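3.2 Sorting colours before the first wash

1. Empty every pocket and close all zips.
2. Put darks and deep greens in one pile, whites and pale colours in another.
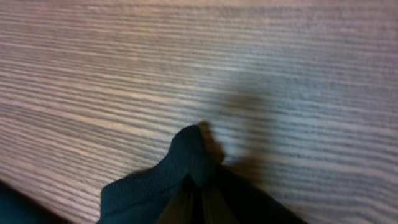

3. Set the dial on the Sultik to Cold, Normal. Spin speed should read 1,000.
4. Add 50 mL of liquid detergent. Do not use powder on this cycle.

Note: Hard water in the Gomumdale area may call for a second rinse. See page 171.

5. Turn heavy trousers and jackets inside out and load them last.
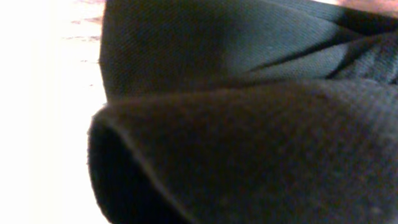
6. Close the door until it clicks, then press Start.

CAUTION: Do not force the door during the spin. Wait 2 minutes after the light goes off.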